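Clerstead Tenants Association
Minutes of the March meeting, held in the common room, 7:00 p.m.

Chair: Syahrul Sitompul
Present: 15 residents, plus a representative from the building manager, Sedton

1. Minutes of the last meeting
Approved with one correction. The kitchen sink on the second floor was reported as leaking, not blocked.

2. Drinking water in the common kitchen
The chair reported on the two quotes received for replacing the old bottle-fed water cooler. Oei offered a plumbed-in unit with cold and sparkling settings. Clorkthorpe offered a cold-only unit and a separate countertop carbonator that uses exchange cylinders.

The Oei quote comes to $2,000 installed, with the first filter included. Clorkthorpe is cheaper to buy, but the cylinders would have to be ordered and paid for by the association. Several residents asked how often a cylinder would need changing. Neither the chair nor Sedton had a figure, and Clorkthorpe will be asked to put one in writing.

A resident from the third floor said she only wanted plain cold water and did not see why everyone should pay for bubbles. Others said they were buying sparkling water by the case and would use the machine daily. Sedton confirmed that either unit can be connected to the existing cold line under the counter. A shutoff valve would need to be added first.

Survey forms went to all 102 apartments. Most of those returned were in favor of replacing the cooler. The question about sparkling water was closer, and the chair will post the full count on the notice board.

Agreed: to keep both quotes open until the next meeting.
Action: chair to write to Clorkthorpe. Sedton to price the valve.

3. Shelving
Wire shelving was discussed for pitchers, glasses and spare filters. Residents asked that nothing heavy go on the top level. Glasses are to be stored upside down on a tray.
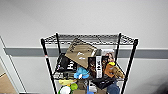 Black wire shelving unit, top shelf (item 3).

4. Filter changes
The present filter pitcher in the common kitchen has no record of when the cartridge was last replaced. A sheet will be taped inside the cupboard door and whoever changes the cartridge will write the month on it. There are 5 cartridges left in the drawer.

5. Other business
Request for a lemon squeezer and a second ice tray. Approved from petty cash.
Complaint about flavored syrup left open on the counter. Syrups must be capped and labeled with an apartment number or they will be thrown out.

Meeting closed at 8:10 p.m.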